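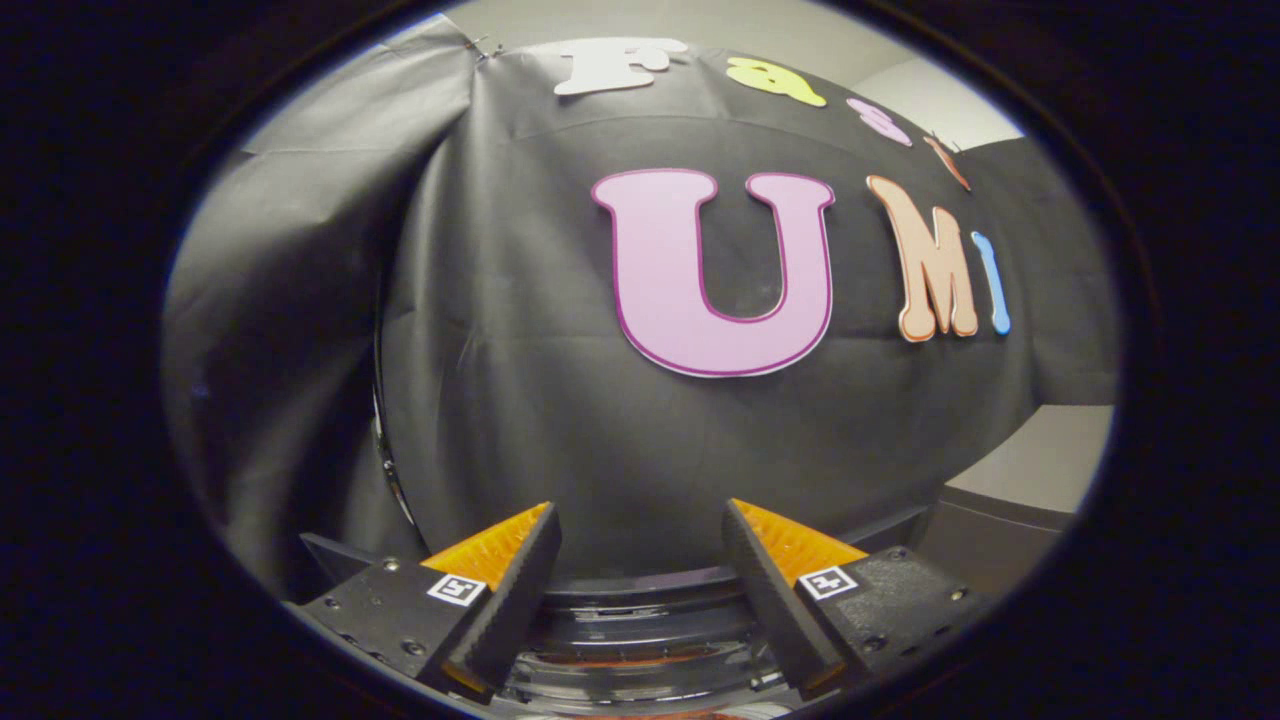 Signs people can read from across the street
Notes for my talk, Mar 3, 2021
Iason Stefanou

(Wait until the door is closed. Speak slowly. Water is on the left.)

Opening

Good evening and thank you for coming. I painted shop signs for 21 years, first with my uncle in Lazaridis Street and later in my own workshop. Tonight I want to speak about letters on small shops, and why so many of them cannot be read by the person who is walking past.

I will not speak about computers very much. If somebody asks about software, answer after the talk.

Part one: distance

Tell the story of the Naseo bakery. The owner wanted a thin script, in gold, on a cream wall. From the door it was beautiful. From the bus stop on the other side it was a yellow line. We measured the distance together and it was 47 steps. I made a paper letter, he stood at the bus stop, and I held it up. He changed his mind in one minute.

Ask the audience: who has tested their own sign from the other side of the road? (Give them time. Do not fill the silence.)

Part two: colour

Light letters on a dark ground, or dark letters on a light ground. Everything in the middle is difficult. Red on green is the worst that I have painted, and I painted it two times for the same customer.

An outline can help a pale letter, but the outline must be darker than the letter and not too thick. With a thick outline the holes inside the letters begin to close, first the small "e" and then the "a".

Mention the evening light. In February I walked down the main street at five o'clock and wrote down the names I could read without stopping. The pharmacy, the shoe repair, Flenura. The others I knew only because I live here.

Part three: space between letters

This is the part my uncle was strict about. A ruler gives you equal distances and the word still looks wrong, for example with A and V. He told me to pour sand between the letters in my mind, the same amount each time. I still do it.

Show the two Mavden boards now, old one first. Same letters, same paint. Only the spaces are different. Let people come nearer if they want.

(If the time is short, leave out the next part.)

Part four: price

A painted board lasts longer if the back is painted too. Many customers do not want to pay for the back. I used to ask 70 dollars more for it and later I did it without asking, and put it in the price.

Questions

Likely questions: which brush, which enamel, can I repaint on vinyl. For vinyl the answer is no, take it off first.

Remember to thank the library for the chairs and to collect both boards before leaving.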